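# Plane Estimation and Descent Control from a Wrist Camera

Project report, Plestum module, submitted 20/12/2022 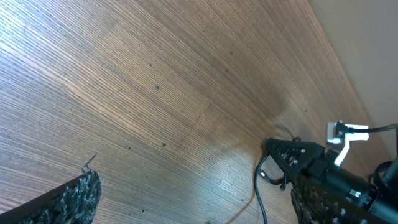 The project concerns the last stage of a table-top pick: the descent from the hover pose to the height at which the fingers close. In the control stack we inherited, this height was a constant in a configuration file. If the arm base was moved or the table was changed, the constant had to be found again by hand. The aim was to replace it with an estimate of the table plane computed from the wrist camera before each descent, and to make the descent controller use that estimate safely.

## 1. Starting point

The existing software, called Mudness, has three processes. The camera process publishes colour images. The planner turns a target pose into a joint path. The controller follows the path and reports joint errors. All three talk over a local message bus, and each message carries the time at which it was sent.

The first fault we found was in that last detail. Images were stamped on sending, after compression, so an image taken while the wrist was moving was paired with a later joint reading. We moved the stamp to the point of capture and added a short buffer of joint readings, from which the pose is interpolated. No other part of the work would have been usable without this change.

## 2. Plane estimation

The estimator, Lebrun, takes several images from different wrist poses and tracks small features between them. Their positions are triangulated using the known camera poses, and a plane is fitted with RANSAC followed by a least-squares step on the inliers.

Wood grain is a poor surface for this. The stripes are fine, nearly parallel and very similar to one another, so a match can slide along the grain or jump to the next stripe with little change in score. Glare makes things worse, as a highlight moves with the camera and is tracked as if it were a point on the table. We made these changes:

- Corners are ranked by the smaller eigenvalue of the gradient matrix, which removes most points lying on a single stripe.
- Pixels near saturation are masked, and the mask is grown by 6 pixels.
- A fixed mask covers the fingers and the cables attached to the gripper. It is stored with the camera calibration.
- Matches are checked in both directions and dropped if the round trip error is over 2 pixels.

Specks and small marks on the table, which we had at first filtered out as noise, gave some of the most stable tracks. The filter was removed.

The finger mask is static, so it is only valid for one finger opening. The planner therefore opens the gripper fully before the images are taken. A mask computed from the gripper position would be better, but the grip pads have a loose outline that does not follow the finger model closely.

## 3. Descent control

The controller receives the plane as a normal, an offset and a covariance. It plans a straight descent along the normal and slows down at a distance that depends on the variance of the offset. A poor estimate gives a longer slow section. Above a set variance the descent is refused and the planner asks for more images.

Contact is detected from joint torque residuals. The threshold applies only in the slow section, as the acceleration phase gave false contacts during early trials in September.

## 4. Test method

Testing was done on recorded data so that each version of the estimator saw the same input. The Huvdale replay tool, written for this project, reads a log and publishes it at the original rate or as fast as the estimator can accept it. The log set holds 2,425 images. After removing those with the wrist stationary, repeated views and dropped joint readings, 371 were kept for the comparison.

Each change was tested by switching it off alone. Glare masking had the largest effect. Removing the two-way match check mainly affected sequences in which the camera moved along the grain. Moving across the grain gave better conditioned estimates in every configuration, and the planner now chooses its image poses accordingly.

## 5. Limitations

The method assumes one flat surface. Where the view includes the join between table and wall, a few wall points can enter the fit; RANSAC rejects them as long as they are a minority. A second plane is not modelled.

Camera-to-wrist calibration is treated as exact. An error there tilts the plane, and the covariance does not show it. Adding the calibration as an unknown in the least-squares step was tried, but the short camera motions did not constrain it and the code was left on a branch.

The estimator runs before the descent and not during it. Running it continuously would need the tracker to handle the fingers' shadow, which grows and shifts as the gripper gets lower.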